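Minutes – equipment budget, October

Present: Loïc Hervieu (chair), Giáp, Hadonetti, two from Purchasing.

1. Last minutes
Agreed, with one fix: the service quote from Gramer was per visit and not per year.

2. Second picking cell
Giáp asked for a second arm to match the KUKA. Loïc wanted to know what the first one does all day that would justify it. Giáp said bin trials with mixed objects – toy shovel, sunglasses, that sort of thing. Loïc said he had yet to see a customer order for sunglasses and a shovel. Request held over until Giáp brings pick rates on parts we ship.
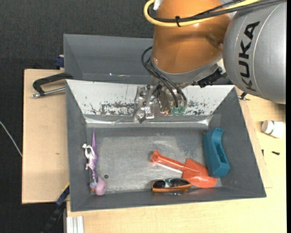

Curnside Handling Team

3. Bins and fixtures
The white panel on the far wall of the bin is scraped and scuffed. Hadonetti asked for 6 replacements at a total of $342. Approved for 2, the rest to wait. Purchasing asked whether clamps on a wooden board are the long-term plan. Giáp said they hold. Loïc would like a price for a proper mount before anyone talks about a second arm.

4. Gripper spares
Gramer quotes $2,165 for a kit of hoses and fittings. Loïc thought this steep and doubted we need the whole kit. Hadonetti to ask for prices by the piece.

5. Service contract
Not discussed, out of time. Carried over.

Actions
Giáp – pick rates, mount price
Hadonetti – panels, Gramer prices
Purchasing – one other quote on the kit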